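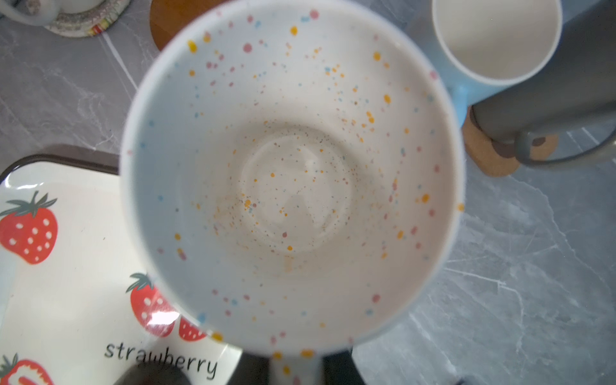 Tea stains that won't come out of speckled mugs

Posted by Macarena Soler

Hi all, hoping somebody has been through this. I have a set of glazed mugs, white on the inside with little colored speckles, and I drink a LOT of black tea. After a few months they've all got a tan film down at the bottom. The dishwasher does nothing for it. With the speckles it's hard to tell what's stain and what's pattern, but if I rub with a fingernail some of it lifts, so it's definitely tea.

I tried dish soap and a long soak overnight, then a paste from the hardware store called Golik that made the whole kitchen smell like a swimming pool. I don't want to scratch the glaze or fade the dots. My sister says bleach, my neighbor says denture tablets. We have pretty hard water here, if that matters. What do you all use?

Unai Herrero

Hard water matters a lot! The minerals leave a thin layer on the glaze and the tea grabs onto that, so you can scrub all day and it comes right back the next week.

What works for me is baking soda. Put a spoonful in the mug, add just enough water to make a thick paste, and rub it around with a soft cloth (not the green side of the sponge, please). Leave it 14 minutes or so while you do something else, then rub again and rinse. If there's still a chalky feel at the bottom, fill the mug with half white vinegar and half warm water and let that sit for an hour. Do the vinegar separately - if you mix it with the baking soda they just fizz and cancel each other out, and you've wasted both.

The dots should be fine if they're under the glaze. Run your thumb over one. If it feels smooth it's sealed in, and if it feels raised I'd go easy and skip the long soaks. I have some Marín cups with raised flowers and I lost half a petal that way.

Don't use bleach on anything with crazing (those tiny hairline cracks). It gets in there and you'll taste it for weeks. 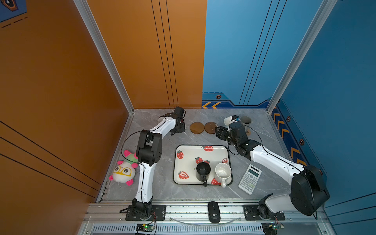 Last edited Aug 26, 2026

Fiachra McGrath

denture tablets. one tablet, hot water, leave it overnight, done. been doing it for 11 years

Mostafa Helmy

I'll second the tablets, though I'd check whether yours have mint in them. Mine did, and my first coffee the next morning was an experience. Two rinses with hot water and it was gone.

The other thing I'd try is oxygen bleach powder, the laundry kind with no perfume. Half a teaspoon in very hot water, thirty minutes, wash well with soap after. It's much gentler than the chlorine stuff and it got my big teapot clean, which I'd given up on. And rinse the mug as soon as you finish your tea! I leave mine on the desk till dinner like everybody else, so I'm one to talk, but on the days I remember, there's hardly any ring.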